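OK so I went to the Zosora open day this arvo and I have far too many photos and opinions, so you're all getting a thread.

Background for the new people: Zosora do two-armed robots for fiddly bench work, and once a year they open up the workshop and let the neighbours wander through. I've cycled past that building for 4 years and always assumed it was a tile showroom.

You had to book a slot. 20 people per group, sign a form, closed shoes. I wore sandals. They had a box of loaner boots at the door and I spent the whole visit in someone's size 12s, clomping about like a kid in Dad's wardrobe.

First stop was a talk with slides. I'll spare you most of it, but the bit that stuck was that they don't write out every movement for the arms. A person steers them through the job again and again, and all those goes get recorded and used for training. For the job we were seeing they'd done 70 goes so far and the woman giving the talk said that was "a nice start". Seventy! I'd have been sick of it by nine.

Someone in my group asked what happens to the goes where you drop something. They keep them! Some get labelled as duds and some are useful because the person recovers partway through. I liked that a lot more than I expected to.

Then the Provetex bit. Provetex is their software for sorting through the recordings, and the demo of it was a man scrolling down a very long list with great affection. I'm sure it's brilliant. I was eyeing off the lamingtons.

OK, the arms. We stood behind a strip of yellow tape and were asked to keep our voices down so the operator could concentrate. So of course a toddler in the front row yelled ROBOT at the top of her lungs, and fair enough, I was thinking it too.

What surprised me most is how much of it is two-handed. I'd pictured one arm picking things up and popping them in a bin, like the ones in the warehouse videos. With two you've got one holding and the other one working, and they have to come in really close to each other without clashing. My own hands do this all day and I have never once given them credit. 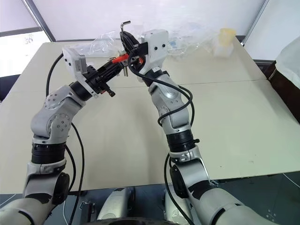
I also hadn't thought about cables. I asked one of the engineers what goes wrong most often, expecting some grand answer about intelligence, and she said "cables, mate". They snag, they tug, they get pinched at a joint when you bend the wrong way. She's re-routed the ones on her own setup so many times that she dreams about it.

The cameras up near the grippers are there so whoever or whatever is driving gets a close look at the fingers. The engineer said a view from farther back is fine for getting near a thing and pretty hopeless for the last little bit, when the gripper itself is in the way. Same reason I can't thread a needle at arm's length any more, I suppose.

They let a few of us have a go at steering on a practice bench (not the one above, a smaller one with foam blocks). You hold a pair of handles and the arms copy you. My task was to pass a block from the left to the right. It took me 33 seconds. Thirty-three seconds to hand myself a foam block.

The trouble is you can't feel anything. I kept squeezing harder because I had no idea if I was holding it, and then I'd let go with the wrong hand. The kid after me did it straight off and asked if there was a harder one. Rude.

There was a bloke from Kjærgaard there as well, they make gripper fingers, and he had a tray of them you could pick up. Soft ones, ridged ones, skinny ones like tweezers. He was very patient about me trying to pinch my own sleeve with every single one. The ridged ones are my favourite colour-me-impressed object of the day.

Small grumble: the sound in the talk room was woeful and there were nowhere near enough chairs. If you've got crook knees, get in early and grab one by the wall.

Bigger grumble: the lamingtons were gone by the time my group got out. The earlier slot had absolutely cleaned up. I had a dry biscuit and a cup of tea and looked at the crumbs.

A few people have already asked if it's good for kids. Mine are grown, but I'd say yes from school age up, as long as they can handle standing still behind the tape for a bit. The little ones were happier out in the car park with Grullel, which is a wheeled thing that follows you around carrying a bucket. I may have walked it around the car park twice myself – it corners better than my trolley at the shops.

They're running another one in December, bookings through their website. It's free, and there's bike parking around the side near the roller door. Wear proper shoes.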